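Print this release | E-mail this release

Dralix Publishes Results of Tabletop Sweeping Trial

Two-arm cell handles brush and dustpan; company says unattended use is still some way off

MANGUNDAP, November — Dralix, a maker of control software for two-arm robots, today released results from a trial of one household and shop-floor chore: sweeping mixed debris off a flat surface and into a lined container. The trial was run at the company's Mangundap test site with hand tools of the ordinary kind. It is the first in a planned series on cleanup work, carried out under the project name Trorard.

Sweeping was chosen for the way it loads both arms at once. The dustpan has to stay flat while the brush pushes against it, and the pieces being moved do not behave alike. A soft piece of sponge catches and rolls. A crumbly piece slides, and may break. Pressure that moves one can jump the other over the lip of the pan. 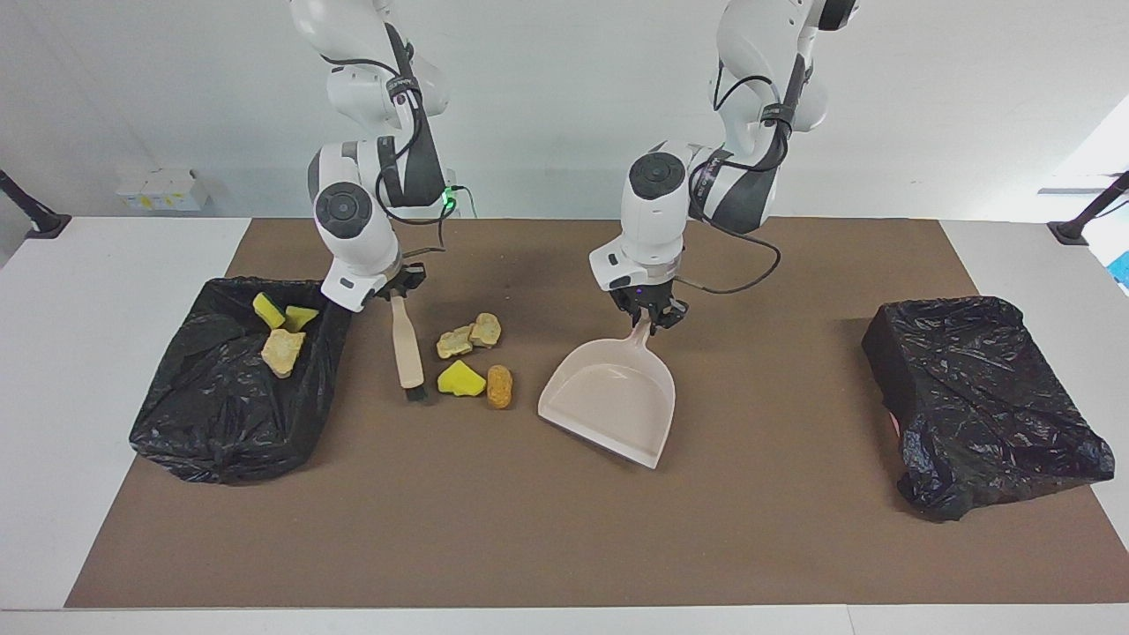 Right arm with brush, left arm with dustpan, during Trorard sweeping work at Mangundap.

The trial covered 2245 sweep attempts. An attempt was counted as complete only if every piece on the mat ended up in a container and neither tool was dropped. Under that rule the system completed around 25 percent of attempts with no human help. Most of the remainder moved part of the debris before stalling or timing out. Dralix is publishing the figure for complete attempts only and does not give a score for partial work.

The main causes of failure, in order of frequency, were:

- Dustpan lip lifted off the mat during the brush stroke, letting pieces pass under it.
- Brush turned in the gripper, so that the bristles met the mat at the wrong angle.
- Pieces spilled between the mat and the container when the pan was raised.
- Container liner caught by the edge of the pan during emptying.

The last of these was added to the log partway through the trial and is probably undercounted in the early runs. Bag liners change shape each time they are touched, and the planner currently treats the opening as a fixed rectangle. A revised planner that updates the opening before each pour is in testing. No results for it are included in this release.

Sorting was outside the scope of the trial. Sponge and crumbly pieces may go into the same container, and no credit is given for keeping them apart. Fine crumbs were also left out of the completion rule. A person with the same brush would be expected to pick up both, and the company does not regard the present result as equal to hand sweeping.
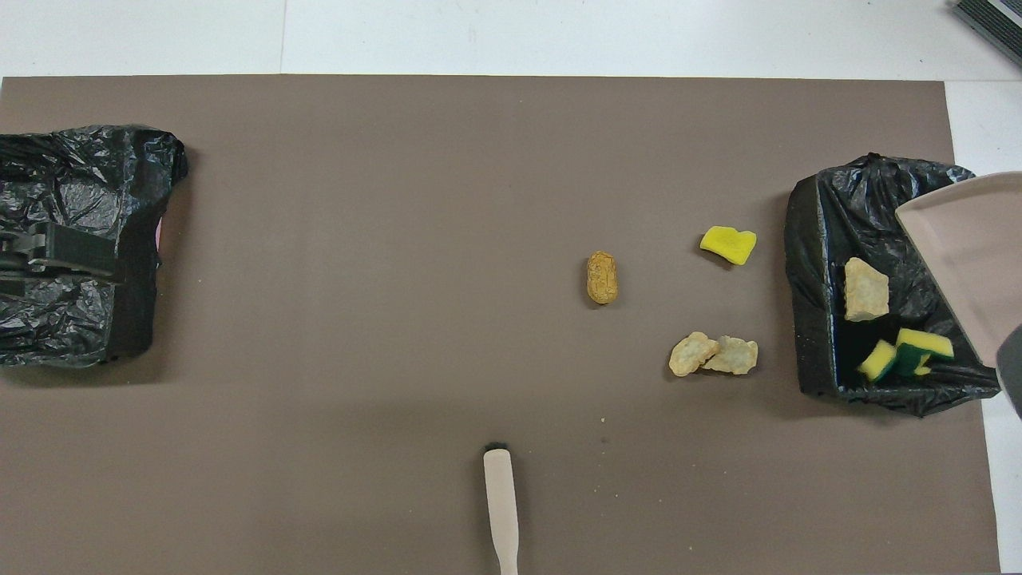 What the results mean for buyers

Dralix does not recommend the current software for unattended cleanup in homes, kitchens or workshops. On a bench with a known layout and a person nearby to reset the tools, it may be of use to research groups and to equipment makers planning their own trials. The company puts the technical gap at grip stability and liner handling. Arm speed was not a limiting factor in any of the logged failures.

Setup time also remains high. Moving the cell to a new table took 9 hours on average, most of it spent on calibration.

Availability

Trial logs, the scoring rules and a list of the debris types used are available on request to Conirau license holders. Conirau is the Dralix control package for two-arm cells. The Trorard sweeping module will be offered as an optional add-on in version 4, for evaluation use only. Pricing has not been set.

About Dralix

Dralix develops motion planning and grip control software for two-arm robots used in light handling work. The company is based in Mangundap.

Print this release | E-mail this release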